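4.2 Reading the sketchbooks against the altarpiece

The second group of sheets is, to our minds, the most exciting part of the Oksanen bequest. It holds 327 drawings, most of them in soft pencil on cheap writing paper, and until Elli Niskanen sorted them for the Kosberg museum they had been kept in the order in which they came out of the trunk. Her new sequence follows the paper stock and the pinholes at the corners, and it changes what we can say about how the Rurberg altarpiece was planned. Sheets that looked like copies made after the finished panels now fall well before them. The kneeling woman in the left wing, for instance, appears in nine separate drawings, and in the earliest she is standing!

Seppälä's older reading held that the painter worked from a single full-size cartoon and used the small sheets only to teach pupils. We admire that study a great deal, and much of its account of the workshop still holds. But the pinholes are hard to square with it. They match from sheet to sheet in runs of four or five, as if the drawings had hung together on a board and been swapped in and out while the composition was being settled. Two of the runs also share a faint stain along the lower edge, and when the sheets are laid side by side the stain carries across from one to the next without a break.

The still-life details in the predella show the same habit at a smaller scale. Bread, a jug, a folded cloth and a pair of shears lie along a narrow ledge below the main scene, and each was tried in several positions before the brush came out. The jug moves the most. In one sheet it has been drawn upright, rubbed out, and drawn again on its side with the mouth turned to the viewer, and the rubbing is so heavy that the paper has worn thin. Getsemaní Arellano has pointed out to us that the tipped jug was then carried over to the Fladia panel, where it sits beside the sleeping guard and catches a lovely strip of light on its rim.

What pleased us most was the role of plain, everyday things in all this. The painter clearly enjoyed them. Creases in the cloth are followed with as much patience as the folds of the Virgin's mantle, and the crust of the bread gets its own page of notes on tone.

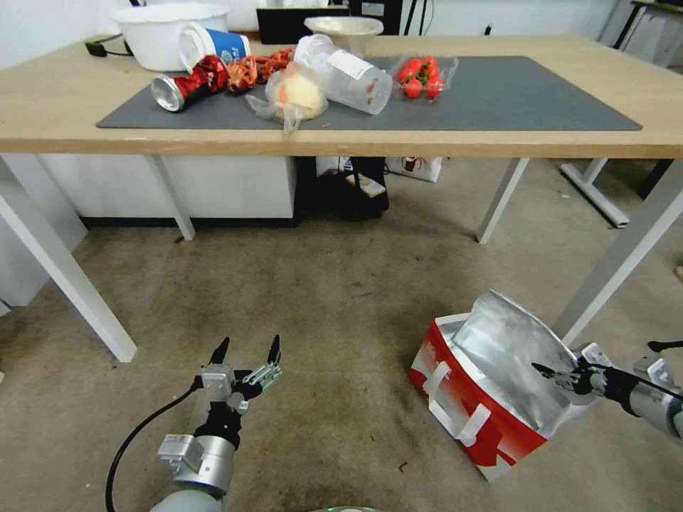 Figure 6. Discarded packaging and a wrapped bun on a desk mat.

The notes themselves are short and often hard to read. Lenni Kauppinen's transcription gives 865 words in all, with single letters standing for colors, and we have followed it except in two places where we think the letter is a "g" and should be taken as gray. Both fall on the sheet with the shears. If we are right, the blades were meant to be much cooler in tone than they look today under the yellowed varnish, and the whole right end of the ledge would have been quieter. We would love to see this tested when the predella is next cleaned.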